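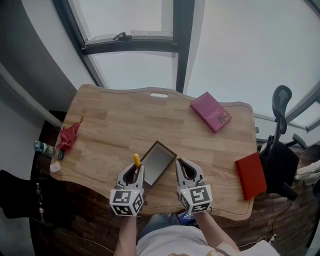

Setitz Scalloped Desk Review: A Good Top on Average Legs

24 April 2019
By Italo Bassi
6 min read

I have had the Setitz desk in the back room since August, so this covers a winter of heating and a fair amount of paperwork. I bought it from the Marras store in Kevthorpe at full price. It replaced a white desk with a paper-thin coating that had started to lift at the corners.

The Setitz comes in one size and one color. The top is light oak in narrow strips, butcher-block style, and the front and back edges are cut in a shallow curve instead of running straight. There is an oval slot near the back edge that works as a handle.

Assembly

It arrived in two boxes, one for the top and one for the legs. The boxes came a day apart, legs first. The instructions are all drawings and they are mostly fine. The exception is step four, where the crossbar is shown upside down. If you follow the drawing the holes will not line up. Flip the bar and carry on.

You need a Phillips screwdriver. The hex key in the bag is soft and I rounded one end of it before I was done, so use your own if you have one. The top is heavy enough that I would get a second person to help turn the desk upright. I did it alone and put a dent in the door frame.

The top

The top is the reason to buy this desk. The strips vary a little in tone and the joints are tight. After one winter I can run a fingernail across it and not catch on anything. It has an oil finish, and that means some upkeep. I have oiled it once with Lovamard clear board oil, which the store sells next to the desks. One small can did the whole top and left plenty over. Wipe off the extra after fifteen minutes or it stays tacky into the next day.

Water rings do show if you leave a glass overnight. Mine came out with fine sandpaper and a dab of oil. Spray cleaner is a different story. I used an ordinary kitchen spray on it in the first week and it left a dull patch near the left side. Now I use a barely damp cloth and keep the sprays for other furniture. The care card does mention this, on the back, in small type.

The curved edge

I expected the shaped edge to annoy me and it mostly has not. Where the front dips in, you can sit a bit closer, and it is easier on the forearms than the square edge on my old desk. The drawback is that you lose flat space. A book laid near the side will hang over where the edge curves away, and a ruler or a T-square has nothing straight to rest against. Clamp lamps are also a problem. Mine would only grip in one spot along the back, and that was not where I wanted the light.

If you push the desk against a wall, the curved back leaves gaps. Pens go down them. I ended up pulling the desk out a few inches so I could at least reach behind it.

The slot

The slot is useful when you need to drag the desk out to vacuum. The inside edge is sanded smooth. It also takes a charger cord, though a big square plug will not go through. I would have liked a second one on the other side.

Legs and wobble

The legs are the weak part. They are fine for writing and for sorting things into trays. When I lean on a corner there is some side-to-side movement, and the bolts needed tightening after almost 2 months. I put a dab of thread locker on them and they have held so far. The feet have plastic caps with no leveling screws, so on an old floor you will be folding up cardboard.

Room for a chair is good. A full-size office chair with armrests goes under the middle of the desk with no trouble, but the arms will bump the legs if you come in at an angle.

Price

I paid $271 with delivery. The nearest solid-top desk I looked at in the same store was $1,254. That one had drawers and much better legs, and I did not want to spend that on a room I use in the evenings. If you already own a decent frame, ask at the counter whether they will sell the top by itself. They told me they sometimes do, when a leg box has gone missing.

Would I buy it again? Yes, for the top. I will probably change the legs next year.

Good: solid top, comfortable front edge, handy slot
Bad: soft hex key, some wobble, awkward for clamp lamps

Related

Lovamard Board Oil: One Can, Three Tables
Mesh Office Chairs With Headrests, Compared
Getting Water Rings Out of Oiled Oak
Shallow Desk Trays for Small Parts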